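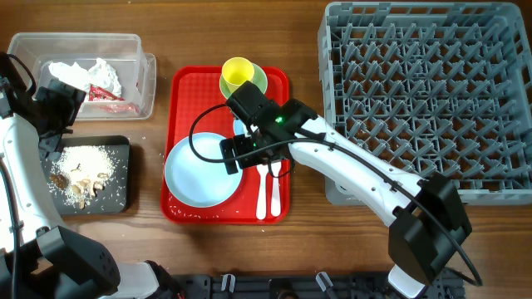
Call for participants: mobile messaging study

Findelgate invites adults who use a mobile phone for work to take part in a study of messaging services. The study looks at how people move their conversations and contacts when they change from one handset maker to another, and what is lost on the way.

Who may apply
Applicants must be 18 or over, live within daily travelling distance of Clemside, and have changed to a different make of phone in the past two years. No technical knowledge is needed. Employees of network operators and handset manufacturers are not eligible.

What is involved
Each participant will attend 2 sessions at our Clemside office and keep a short written diary for 30 days between them. Participants use their own phone throughout. We will not read the content of any message. The diary asks only which service was used, for what purpose, and whether any difficulty arose.

Payment
Those who complete both sessions and the diary will receive a shopping voucher. Travel by public transport is refunded on production of a ticket. There are 16 places in this round.

How to apply
Please write to Rosimeire Miranda, Research Office, Findelgate, giving your name, your present and previous handset, and the messaging services you use most often. Applications open on 2022-01-03 and close at the end of January. Questions about privacy should be addressed to Ojārs Org at the same office.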